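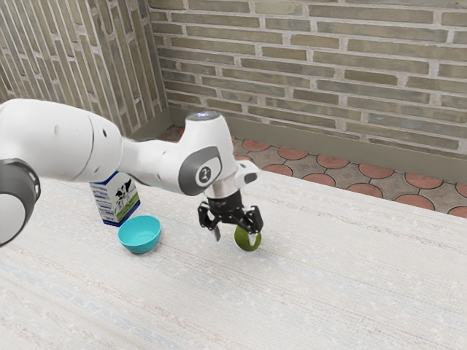 Fastari, a company that writes control software for robot arms, has begun building a library of simulated kitchen tasks to train its next learning system. The project is called Jevix and is being carried out with Bronard, a maker of food-handling equipment.

The plan is to collect 2000 examples of a robot arm picking up an everyday item and setting it down somewhere else. The company said 600 of them were finished by the end of March.

All of the examples are made in simulation. An operator sits at a desk and steers a virtual arm with a handheld controller, while the software records the position of each joint, the opening of the gripper and the view from the virtual cameras. A finished attempt is saved along with a written instruction, such as "put the lime in the bowl." The learning system is later trained on the instruction, the camera views and the recorded movements together.

The tabletop setups are kept simple. One has a small turquoise bowl, a milk carton and a round green item on a pale surface, set in a room with brick walls and a patterned tile floor. Wall and floor patterns are changed between batches, as is the lighting, so that the system does not come to depend on one background. Items are also moved to new starting positions before each attempt.

According to Fastari, small round items have been the hardest to record well. Operators tend to close the gripper too early, and the item rolls away. Those attempts are kept in a separate set and are not part of the 600. The company has not decided whether to use them in training, but said they could help a system learn to recover from a missed grasp.

Operators work in sessions of 55 minutes, with a break between them. Each attempt is checked by a second person before it goes into the library. The reviewer looks for long pauses, collisions with other items and instructions that do not match what the arm did. An attempt that fails review is recorded again from the same starting layout.

Bronard plans to test the trained system on 2 real arms at its workshop in the fall. The first tests will use produce and empty packaging. Kröger, which supplies conveyor parts to Bronard, is preparing the benches and will fit them with adjustable lights.

Fastari said the remaining examples should be finished in August. Later batches will include drawers and lidded containers, and tasks that take more than one step. The company has not said whether it will release any part of the library to outside researchers.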